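Pocket tissues for the welcome bags

The welcome bags for the Mapplebeck and Warkstead lunch clubs will have a packet of tissues in them again this year. Several people asked for them after the March bags went out with only a pen, a notepad and the bus timetable.

We have 85 bags to fill. The tissues came in a mixed box, so the packets do not all match. Some are plain white and some are in shiny gold wrappers. Most of the printing is in Chinese, with a word or two of English on the gold ones. Please don't spend time sorting them by colour. One packet goes in each bag, whichever comes to hand. 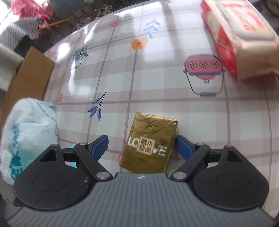 One of the gold packets, with LOVE across the front.

The larger characters in the middle of the gold wrapper, where the O would be, say that the tissues are made from pure wood pulp. We were asked about scent as well. If you would sooner not have a packet, leave it in the basket by the door at Nellumach Hall and someone else will take it.

Packing is on 2nd June in the small room at Nellumach Hall. Tables will be up by ten. The order for each bag is the notepad first, flat against the back, then the timetable, then the pen, with the tissues on top so that they don't get crushed. Fold the top over once and do not staple it. The staples caught on people's sleeves last time.

Filled bags go into the crates, 15 to a crate, with the handles upwards. Crates for Warkstead should be stacked nearest the door as they are collected first.

We are still short of 3 crates. Any fruit crate will do if it is clean and has no splinters. Leave them in the porch with your name on a piece of tape if you want them back.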